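Häufige Fragen zur Wahl der Miss Durnberg

Seit ich diese Seite betreibe, landen jedes Jahr dieselben Fragen in meinem Postfach, und spätestens im August komme ich mit dem Antworten nicht mehr hinterher. Also habe ich alles mal gesammelt. Ich war selbst einmal Kandidatin (nein, keine Schärpe, Platz vier, und ich war stolz wie Oskar), danach bin ich hinter der Bühne hängen geblieben und helfe heute bei der Vorbereitung mit. Was ich schreibe, ist mein Stand der Dinge. Verbindlich ist immer die Ausschreibung, die ihr mit den Unterlagen bekommt.

Wer darf überhaupt mitmachen?

Alle Frauen ab 18, die in Durnberg oder im Umland wohnen, arbeiten, studieren oder dort zur Schule gegangen sind. Eine obere Altersgrenze gibt es nicht mehr, die ist vor ein paar Jahren rausgeflogen, und ich habe damals laut gejubelt. Ob ihr verheiratet seid, Kinder habt, Tattoos tragt oder eine Brille: völlig egal. Eine Mindestgröße gibt es auch nicht. Ich bin 1,61 und musste mir trotzdem nie etwas anhören, außer von meiner Tante.

Wer im Jahr davor gewonnen hat, muss eine Runde aussetzen. Alle anderen dürfen sich beliebig oft bewerben.

Wie läuft die Bewerbung ab?

Ihr füllt das Formular aus, legt zwei Fotos dazu (einmal Gesicht, einmal ganze Figur, Handyfotos reichen völlig!) und schreibt einen kurzen Text über euch. Kurz heißt kurz. Letztes Mal kamen 105 Bewerbungen, und die Vorjury liest wirklich jede einzelne. Wenn da eine Seite lang steht, dass ihr gern reist und lacht, bleibt leider nichts hängen. Schreibt lieber von dem komischen Hobby, von eurem Job in der Spätschicht oder davon, wie ihr mal die Freiwillige Feuerwehr zum Singen gebracht habt.

Nach dem Einsendeschluss werden die Kandidatinnen zum Casting eingeladen. Absagen kommen per Mail, und zwar an alle. Darauf bestehe ich, weil ich selbst mal wochenlang auf eine gewartet habe.

Kostet die Teilnahme etwas?

Die Bewerbung ist kostenlos, das Casting auch. Wer ins Finale kommt, hinterlegt 100 Euro Kaution für Schuhe und Leihkleid und bekommt sie zurück, sobald beides wieder da ist. Verlangt irgendjemand im Namen der Wahl vorab Geld von euch, für ein Fotopaket oder eine „Agenturaufnahme“ oder was auch immer: nicht zahlen, mir schreiben. Solche Nachrichten gab es schon, und sie sahen ziemlich echt aus.

Ich habe keinerlei Bühnenerfahrung. Lohnt sich das trotzdem?

Ja! Die meisten haben keine. Vor dem Finale gibt es vier Probenwochenenden, an denen ihr laufen, stehen und sprechen übt. Laufen klingt albern, ich weiß. Ich dachte auch, das könne ich schon seit meinem ersten Geburtstag. Dann stellt euch mal jemand in Zehn-Zentimeter-Absätzen an eine Treppe ohne Geländer und sagt „und jetzt bitte freundlich nach vorn gucken“.

Geprobt wird meistens im alten Villex-Saal, abends auch mal im Nebenraum. Bequeme Sachen mitbringen, eigene Schuhe einlaufen, etwas zu trinken einpacken. Der Automat im Flur nimmt nur Münzen und gibt gern mal keine zurück.

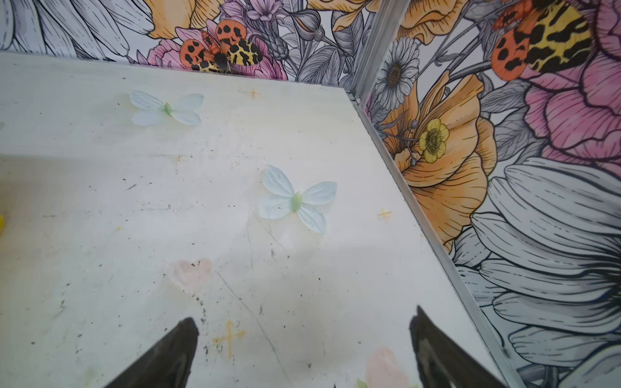 Helle Tischplatte mit Gebrauchsspuren, dahinter Blumentapete.

Was erwartet mich am Finalabend?

Drei Durchgänge: die gemeinsame Eröffnung, das Gespräch mit der Moderation und das Abendkleid. Einen Bikini-Durchgang gibt es nicht, und nach allem, was ich höre, kommt auch keiner wieder. Die Eröffnung ist eine kleine Choreografie, die ihr zusammen einstudiert. Wer nicht tanzen kann, steht in der zweiten Reihe und klatscht überzeugend. Ich spreche aus Erfahrung.

Das Finale ist immer im Oktober, Einlass ab 18 Uhr, Beginn um 19:30 Uhr. Kandidatinnen müssen schon um 13 Uhr da sein. Das wirkt furchtbar früh und ist dann doch knapp, denn Haare und Make-up dauern ewig, und irgendein Reißverschluss klemmt immer.

Was für Fragen werden im Gespräch gestellt?

Die Themenbereiche erfahrt ihr vorher, die genaue Frage nicht. Es geht um euch, um die Stadt und um etwas, das euch gerade beschäftigt. Mich haben sie damals gefragt, was ich in Durnberg sofort ändern würde, und ich habe mich minutenlang über die Busverbindung zum Bahnhof ausgelassen. Kam gut an. Auswendig gelernte Sätze merkt das Publikum übrigens sofort, und bei einem Hänger findet man dann nur schwer wieder rein. Übt lieber, laut über Sachen zu reden, am Küchentisch oder im Auto.

Ihr dürft kurz nachdenken, bevor ihr antwortet. Auf der Bühne fühlt sich so eine Pause endlos an, im Saal fällt sie kaum auf.

Wer sitzt in der Jury und wie wird bewertet?

Fünf Leute, jedes Jahr neu zusammengestellt, mindestens eine frühere Gewinnerin ist dabei. Ich sitze nicht drin und kann auch nichts für euch drehen, bitte fragt mich das nicht mehr. Das Gespräch zählt die Hälfte der Punkte, Eröffnung und Abendkleid teilen sich den Rest. Dazu kommt die Stimme aus dem Saal: Die Karten werden in der Pause eingesammelt, und wer dort vorn liegt, bekommt den Publikumspreis. Auf die Krone hat das keinen Einfluss.

Verwandte der Jurymitglieder können nicht teilnehmen. In einer Stadt dieser Größe ist das manchmal eine echte Knobelaufgabe.

Muss ich mein Kleid selbst kaufen?

Nein. Das Brautmodenhaus Miettinen stellt jeder Finalistin ein Abendkleid zur Verfügung und steckt es auch ab. Ihr sucht beim Anprobetermin aus, die Reihenfolge wird ausgelost. Wer ein eigenes Kleid tragen möchte, darf das natürlich. Wir hatten schon ein selbst genähtes aus alten Vorhängen, und es war mit Abstand mein Liebling in all den Jahren! Bitte meldet es nur vorher an, wegen der Farben, damit am Ende nicht alle in Dunkelrot dastehen.

Was gewinnt man denn?

Krone und Schärpe, klar. Dazu einen Einkaufsgutschein über 300 Euro und ein Fotoshooting im Studio Drerkstead. Platz zwei und drei bekommen ebenfalls Gutscheine, die aber jedes Jahr anders ausfallen, darum schreibe ich hier keine Summe hin. Ein Auto gibt es nicht. Es gab auch nie eins, egal was euer Onkel erzählt.

Welche Verpflichtungen hat die Gewinnerin?

Ein Jahr lang ein Termin im Monat, manchmal zwei: Stadtfest, Weihnachtsmarkt, Eröffnungen, Besuche im Seniorenheim (die schönsten Termine überhaupt, da wird man richtig ausgefragt). Fahrtkosten werden erstattet. Prüfungen, Schichtdienst und Urlaub gehen vor, dann springt die Zweitplatzierte ein. Ob ihr danach noch bei einer größeren Wahl antretet, entscheidet ihr selbst.

Wie komme ich an Karten?

Der Vorverkauf startet sechs Wochen vorher, an der Abendkasse gibt es nur, was übrig bleibt, und das ist meistens wenig. Jede Finalistin bekommt ein kleines Kontingent für Familie und Freunde zum Normalpreis. Die Plätze auf der linken Seite haben die bessere Sicht auf die Treppe, rechts steht eine Säule. Rollstuhlplätze bitte direkt beim Kartenbüro reservieren, die sind ebenerdig und gehen nicht über den Onlineshop.

Darf im Saal fotografiert werden?

Mit dem Handy ja, ohne Blitz bitte. Große Objektive und Stative nur mit Akkreditierung. Und hinter der Bühne gar nicht, auch nicht von den Kandidatinnen selbst. Da laufen Leute mit Lockenwicklern und halb offenen Kleidern herum, die möchten nicht in fremden Storys auftauchen.

Ich bin wahnsinnig nervös. Gibt sich das?

Bei mir hat es sich mit dem ersten Schritt auf die Bühne gelegt, bei anderen erst am Buffet. Esst mittags etwas, auch wenn ihr keinen Hunger habt. Packt Blasenpflaster, Sicherheitsnadeln und ein zweites Paar Strumpfhosen ein. Und sucht euch vorher im Saal jemanden, den ihr beim Reinkommen anschauen könnt. Bei mir war es meine Schwester, die dann die ganze Zeit geheult hat.

Deine Frage war nicht dabei?

Dann schreib mir über das Kontaktformular. Zwischen den Proben dauert die Antwort ein paar Tage. Fragen zu Rechnungen und Sponsoring leite ich nur weiter, davon habe ich keine Ahnung.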